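4.2 Making the Bed

Bed making is our favorite chore in the Ravix set, and the hardest on the hands.
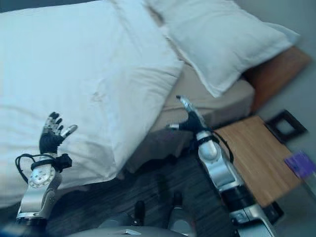

Figure 3. Pillow placement, seen from the robot's head. Both hands are at the bedside, with one pillow hanging over the side of the mattress.

4.3 Results and Remaining Trouble

We ran 212 trials in two bedrooms, and almost 25 percent ended with both pillows squarely at the headboard. That is a big step up from our April runs, and we were thrilled to see it! Most failures came from the grip: a soft pillow sags between the fingers, and the planner then aims for a corner that has moved. The Mandel controller recovers well if the slip is small. Fitted sheets are still out of reach, and we return to them in Section 5.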